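Lokton Hall Kitchen Group
Minutes, April 14, 2026

Present: Ylva Björklund (chair), Desmond Oyelaran, Azadeh Mirzaei
Apologies: Trevor Kershaw

1. Spring lunch
Ylva thanked everyone warmly for a lovely afternoon – 80 of us sat down to eat, and the soup went round twice! Takings came to £489, and Desmond will bank it this week.

2. November supper
Azadeh has kindly offered to plan the menu and would dearly like to hear from anyone with a good pudding recipe.

3. Kitchen
The double sink stays as it is for now. Desmond will ask about a longer draining shelf.
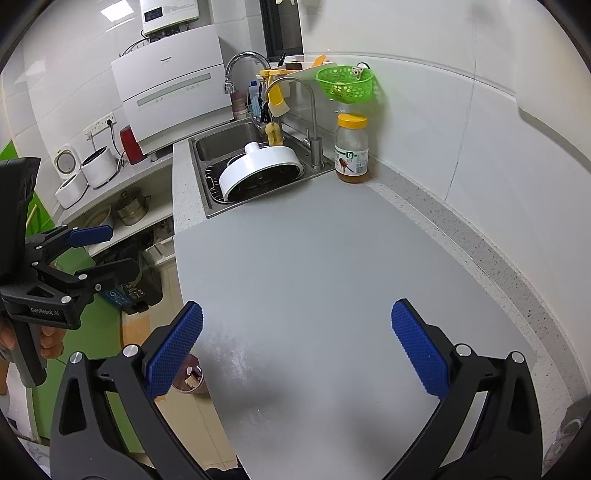 4. Next meeting
Ylva will send round a date.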